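Serviceability of Used Desktop Towers: Drive Bay Access and Fastener Count

Project report, Hardware Maintenance option, January
Group 4, Ullach Technical College

1. Object of the work

The college received a lot of used desktop computers from Gamholm, a local office supplier. The project was to find out which parts of a tower can be taken out and put back without tools, and to write a work sheet that first-year students can follow. This section covers the hard disk and its caddy. Memory and power supply are treated in section 4 of the full report.

2. Working position

The tower is laid on its side on the slotted aluminum table with the side panel off. The drive cage and the board can then be reached from the same position.

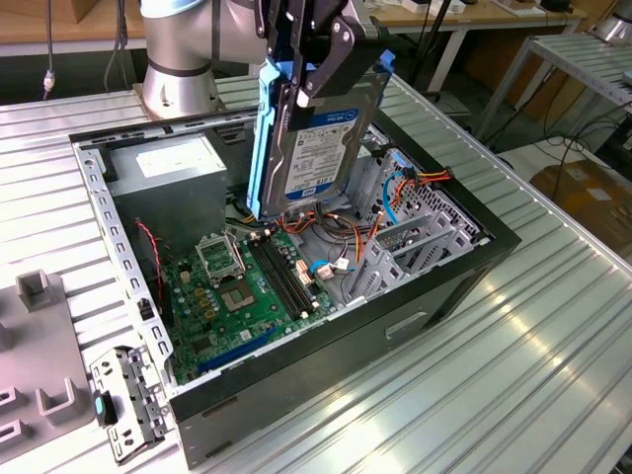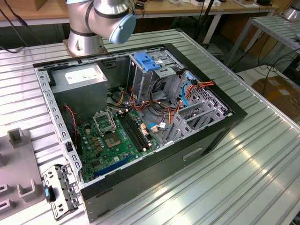 3. Hard disk and caddy

The disk is a 3.5-inch unit, marked 1TB, carried in a light-blue plastic caddy with rails along both long edges. We used the following order of work:

Disconnect the mains cord and hold the power button for 4 seconds.
Unplug the data cable and the power plug from the drive.
Release the caddy and draw it straight out of the cage.
Flex the caddy rails outward and lift the disk free.

Refitting is the reverse. The caddy must enter the cage square to the opening. If it is tilted, one rail binds and the other rides up, and pushing harder only bends the plastic.

The orange, yellow, red and black power cables were the main obstacle. They lie slack across the interior and drift back toward the cage when released. Our first draft of the work sheet left this out. The revised sheet tells the student to move the bundle aside before handling the caddy.

4. Results

We timed the removal and refitting of the disk, starting with the panel already off. The first attempt took 186 seconds, and the last one 92 seconds. Most of the difference came from cable handling — the caddy itself was quick from the start. The same job on the Vostidard tower, where the disk is held by screws, took 546 seconds.

5. Open points

Caddy wear was not tested. The times come from one group and should be repeated by students who have not seen the work sheet.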